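Nerach Pet Sitters – looking for sitters and drop-in people, small animals mostly

Posted 03/09/2025. Still open if you can see this page.

We need more people. Summer ate us alive, July especially, and we turned away families we have looked after for years. So – paid part-time work, evenings and weekends mainly, some daytime drop-ins. Rabbits, guinea pigs, rats, finches, the odd gecko. Dogs and cats too but we have plenty of dog people already. Please don't apply if dogs are all you want, you will be bored and we'll both be annoyed.

What the job is

Two kinds of work. Drop-ins at the client's home, usually 36 minutes on the clock (yes it's an odd number, that's how the booking system splits it, long story). Food, water, spot clean, a look over the animal, a text and a short note to the owner. Then boarding shifts at our own place on Dresance Street, where small animals stay with us while people travel. Boarding is quieter but more cleaning. A lot more cleaning.

Most new sitters start with boarding for the first 7 shifts, always with someone experienced. Usually Bautista Troncoso, sometimes Uzma Awan. After that you get your own drop-in clients close to where you live. We try to keep the driving short. Try.

Pay

Hourly for boarding, per visit for drop-ins, paid every two weeks by direct deposit. Rates are on the sheet we send when you write in. Holiday visits pay extra. Mileage is paid past the first few miles. Tips are yours, all of them.
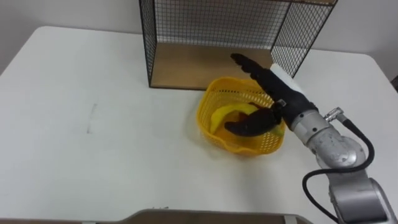

Cleaning is half of boarding work so let's be clear on it. Every enclosure gets emptied, wiped, dried and reset between guests, and the sheet gets initialed by whoever did it. Solid plastic tubs are easy. Wire mesh with small square openings is slower going, hair and hay get in the corners, and you need the soft brush and some patience. White tabletops get wiped down at the end of every shift too, they show everything, smudges included. If you're the type who leaves it for the next person this won't work out.

Who we want

Over 18. Own transportation, or live close to a bus line and be realistic about it. Comfortable picking up a rabbit properly, or willing to learn it properly. Able to lift a full bag of bedding. No serious hay or fur allergies – we've had people try to power through it and it was miserable for everyone.

Experience is nice but doesn't have to be paid. Kept guinea pigs as a kid, helped out at a shelter, took home the class hamster every break, all counts. Tell us what animals and for how long.

You need to write a clear note. Owners read them on vacation at one in the morning. "All good!" is not a note. "Ate all the pellets, left half the romaine, drank normal, let me scratch her ears" is a note.

And you need to speak up when something looks off. A rabbit that isn't eating can't wait until the morning. Call us, any hour, we mean it. You will never be in trouble for a call that came to nothing.

Hours

Boarding shifts are mornings 7 to 11 and evenings 5 to 9. Minimum two a week. Drop-ins you pick off the calendar yourself. We do ask everybody to take at least one of the big holidays, you can choose which one, first come first served. If you're a student tell us your exam weeks up front and we'll work around them.

Background check required, we pay for it. Two references, one can be a neighbor or a teacher, no relatives pls.

How to apply

Short email to Atif Pirzada at the office, subject line SITTER. Tell us your neighborhood, what days you're free, what animals you've handled, and when you could start. Resume if you have one, not needed. No cover letters, we don't have teh time to read them.

Or drop a note at the front desk, 108 Dresance Street, side door. Front door sticks.

We answer everyone but it may take a week or so. If we like the sound of you we'll set up a phone call, then a paid trial shift. Questions about pay or scheduling go to Uzma Orakzai, same office number, afternoons are best.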